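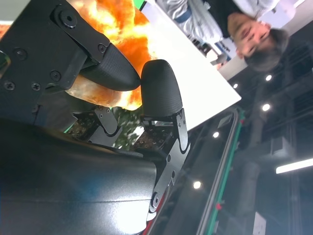

Why not just fit a harder blade, one reader of our draft asked, and leave the tensioner alone? We tried that first. The harder blade lasted longer but left more fines on the return side of the belt, so the carryback problem at Flenwood quarry stayed where it was.

## Belt scraper project, Dulby group

29/04/2024

The conveyor runs from the secondary crusher to the Primthorpe stockpile. Carryback builds up under the return idlers and has to be shovelled out by hand. We compared two scraper blades, the standard rubber one and a urethane one from Casado, at two tension settings.

### Method

Each test ran for 18 minutes at normal feed. We caught the fines in a tray under the first return idler, dried them and weighed them. The worst result was 1347 grams, with the urethane blade at low tension.
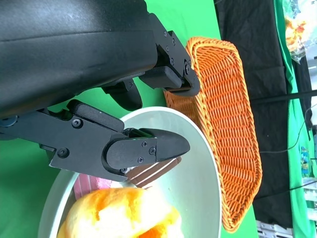 Blade mounting gave us more trouble than tension did. Our first clamp used a single bolt at each end, and the blade bowed in the middle once it was loaded. The upper finger's bracket has four small screws in a row along its length, and we went with that sort of layout for the second clamp – more fasteners, smaller, in one line. The blade then sat flat across the belt.

### Still to do

- Repeat the high tension tests with wet feed
- Measure blade wear at the belt edges
- Check the clamp for loosening in May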